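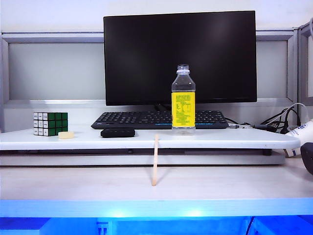
Rural Placement Bonus for Medical Residents: Frequently Asked Questions

Updated 2023-04-01

The Trindari residency office gets asked about the Jarnby rural placement bonus every week. The brochure makes it sound simple. We have our doubts, so read these answers before you sign.

What does the bonus pay?

$3000 per completed block. The brochure says "up to" a good deal more, but that figure assumes back-to-back blocks and a top-up we have yet to see paid to a resident.

Is it taxable?

Yes. It goes through payroll like your regular salary. Anyone who tells you it's a tax-free bursary is thinking of the old program.

How long is a block?

11 weeks. Vacation taken during the block doesn't count toward it, and neither does a conference, whatever your preceptor says.

Does the program cover travel and housing?

Partly. There is a flat travel allowance of $1189 for each block. Housing is provided at Bodin only. At Zendden you find your own, and rentals near the clinic are scarce in winter. "Assistance with accommodation" means a list of phone numbers, some of them out of date.

Will a rural block help me match to a fellowship?

The brochure says it "strengthens your application". Maybe. We have asked for the data behind that line and haven't been sent any. Go for the clinical experience – there is plenty of it – and treat the rest as a guess.

How many spots are there?

57 across all specialties for the coming academic year. Family medicine takes most of them. Pediatrics and psychiatry residents should apply early and have a second choice ready.

What happens if I leave partway through?

You lose the bonus for that block and may be asked to return the travel allowance. Illness and parental leave are meant to be handled case by case. Get the decision by email.

Who supervises me?

A local preceptor, with a faculty member from the home site on call. Ask how often that person visits. "Regularly" is not an answer.

When are applications due?

The portal opens in November and closes at the end of that month. Paper forms are no longer accepted, although the old one can still be downloaded from the Jarnby site.

Can I do more than one block?

Yes, with your program director's approval. Each block needs its own application, and approval for the first doesn't carry over.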